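Where the Empties Go: Bottles, Buckets and Shared Kitchens at Prostcombe
End of year project report
Imani Blackwood, with Ksawery Marciniak
Supervisor: Mortimer Schumacher

1. How the project came about

Anyone who has lived in a shared kitchen will know the corner I mean, the bit of worktop between the kettle and the wall where empty drinks bottles go when the person who emptied them can't quite face the walk to the recycling store. In our kitchen at Osdale House it had got to the point where you had to move bottles to make toast. Ksawery and I began grumbling about it in the first term, and by the second we had talked ourselves into making it our project, which Mr Schumacher was kind enough to allow as long as we kept to the 2000 words and didn't turn it into a list of complaints about our neighbours. 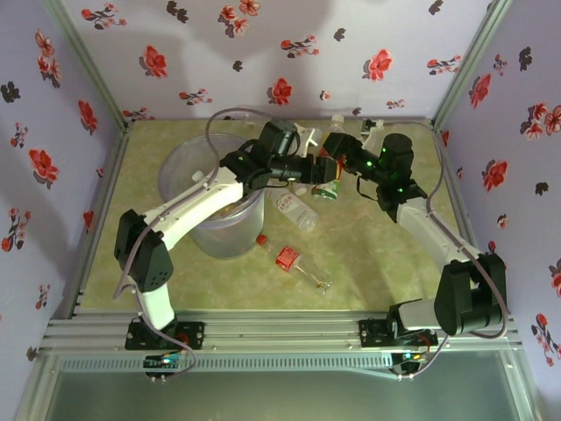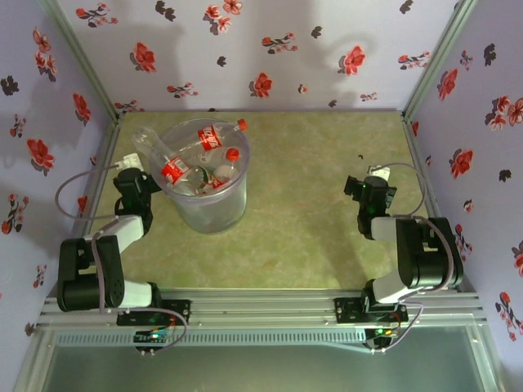
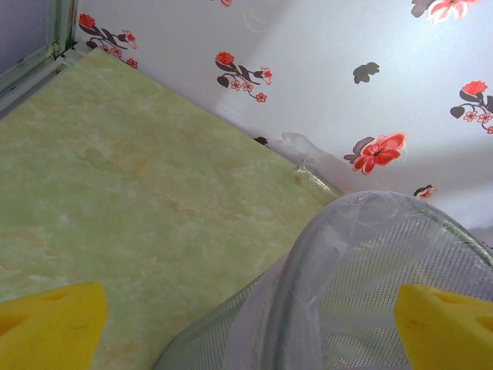 Figures 1 to 3, from left to right. The clear bucket on the green surface (Figures 1 and 2), holding three empty bottles in Figure 2, and white mesh seen close to (Figure 3).

2. What we wanted to find out

Our question was a small one and we tried hard to keep it small. If you give a kitchen somewhere decent to put its empties, does the container itself make any difference to whether people use it? We had read a fair amount about signs and posters and reminders, and very little about the plain business of buckets, bags and boxes, although these are the things a tired person has in front of them at eleven at night with a bottle in one hand.

Osdale House has 400 students in it, and we couldn't possibly have spoken to all of them, so we kept to our own landing and the one below, where Emmett Whitfield lives and was good enough to let us loose in his kitchen.

3. The containers

We looked at three sorts: a bucket, a mesh holder and an ordinary cardboard box.

The bucket did well from the start and I have to admit I was pleased, having argued for it. A clear one lets you see from the doorway what is already in there, so nobody has to lift a lid or peer in. It also stays put. The trouble is the shape of the bottles, as Figure 2 shows rather nicely, with the longest one lying across the top and another poking its base out over the rim. A round bucket fills up in a very untidy way. Three bottles dropped in anyhow can look like a full load, and once a bucket looks full people start a second pile beside it, and then you are back where you began, with a bucket in the way as well.

Bottles stood neck down took up much less room when we tried it in the kitchen, and you could get a surprising number in. But it does mean somebody has to care enough to turn them over, and Vaughn Mahmoud, who shares our landing and is a very truthful person, told us he would never in his life do that.

Mesh was Ksawery's idea. He liked it for being light and for folding away in the holidays, and he was quite right that it is the nicest thing to carry down two flights of stairs (I grew rather fond of it myself by the end). It gives a little as you fill it, so long bottles don't stick out at such silly angles. On the other hand it tips over if the first bottle lands hard, and any dribble left in the bottom of a bottle goes straight through to the floor. We had a sticky patch by the fridge for most of a week and were not popular.

The cardboard box was free, and that is the best I can say for it. It went soft at one corner and we took it away early.

4. How we went about it

Each container had a fortnight in each kitchen, in the same place, at the end of the worktop nearest the door. We emptied them every evening after supper and made a note of whether there were bottles left on the worktop as well. We had meant to weigh everything too, and borrowed some kitchen scales to do it, but an empty bottle weighs so little that the readings jumped about and we gave it up.

We also asked people what they thought, usually while they were waiting for pasta to boil, and wrote down what they said as soon as we decently could. I would do this part differently another time. People who know you are counting on them to use a bucket will say kind things about the bucket.

5. What we noticed

The bucket kept the worktop clearer than either of the others in both kitchens, and the box was the worst in both. The mesh came in between, better downstairs than up - Emmett thinks because his kitchen had a wall for it to lean on, and I think he may well be right.

What surprised us both was how much caps mattered. People would screw the cap back on with all the air inside, and a bottle like that can't be squashed at all. When we asked a few of our neighbours to squeeze the bottle first and put the cap on afterwards, the evening load shrank so much that I thought somebody else had been down to the store before us. Some of them went on doing it after we had stopped asking.

Labels were a longer argument. Ksawery peeled them, I didn't, and we never did settle whether the store minded.

6. If we carried on

We would like to try a taller, narrower bucket with straight sides, so that a long bottle has to stand up whether it wants to or not. We would also like to move the container away from the door and see if the pile follows it. Vaughn has offered our worktop again from August, when he will be staying on over the summer, provided it isn't the box.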